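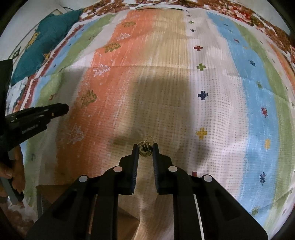
로봇 학습용 시연 데이터 업체 클러스트데일(Clustdale)이 일반 가정에서 모은 손동작 기록이 2041시간에 이르렀다고 20일 밝혔다. 참가자가 집에서 집게형 그리퍼를 양손에 들고 물건을 집거나 옮기면, 그 움직임을 로봇 제어 모델의 학습 예제로 쓰는 방식이다. 회사는 참가 가구가 약 800곳이라고 했다.

클러스트데일은 이번 자료를 '실제 생활을 그대로 담은 데이터'라고 소개했다. 침대 위에 놓인 열쇠고리를 집는 것 같은 사소한 동작이 연구실에서는 얻기 어렵다는 설명이다. 그 말은 맞을 수 있다. 다만 발표 자료를 뜯어보면 작업 종류는 43가지에 그치고, 종류별로 시간이 어떻게 나뉘는지는 나와 있지 않다. 열쇠고리 집기 하나가 전체의 절반을 차지해도 총시간만 보아서는 알 길이 없다.

실패한 시도를 어떻게 처리했는지도 빠져 있다. 회사 측은 "품질 기준에 미달한 기록은 제외했다"고만 답했고, 기준과 제외 비율은 공개하지 않았다. 물건을 놓쳤다가 다시 집는 과정까지 지워졌다면 모델은 일이 잘 풀린 경우만 배우게 된다.

데이터를 시험 삼아 써 본 소프트웨어 업체 누논(Nunon)의 엔지니어 타르시지우 로페스(Tarcísio Lopes)도 평가를 유보했다. 그는 "사람은 손끝에 걸리는 느낌으로 힘을 조절하는데 기록에는 그 정보가 거의 없다"며 "얇은 천 위의 작은 금속 물체를 로봇이 같은 방식으로 집을 수 있는지는 따로 시험해야 한다"고 말했다. 누논은 표본으로 받은 기록 1000건을 검토하고 있으며 구매 여부는 정하지 않았다.

참가자 보상 문제도 남는다. 모집 안내문에는 승인된 기록에만 수당을 준다고 적혀 있다. 승인되지 않은 기록을 회사가 보관하거나 다른 용도로 쓸 수 있는지 묻자 담당자는 "약관에 따른다"고 답했다. 공개된 약관에서 해당 조항은 한 문장이고, 보관 기간은 적혀 있지 않다. 침실처럼 사적인 공간이 배경에 담기는 경우에 대한 별도 항목도 찾을 수 없었다.

클러스트데일은 내년 3월 성능 비교 결과를 내놓겠다고 했다. 비교 대상은 경쟁사 제인(Zein)의 데이터로 학습한 모델이다. 시험은 클러스트데일이 직접 진행하며, 외부 기관의 검증을 받을지는 아직 결정하지 않았다고 한다.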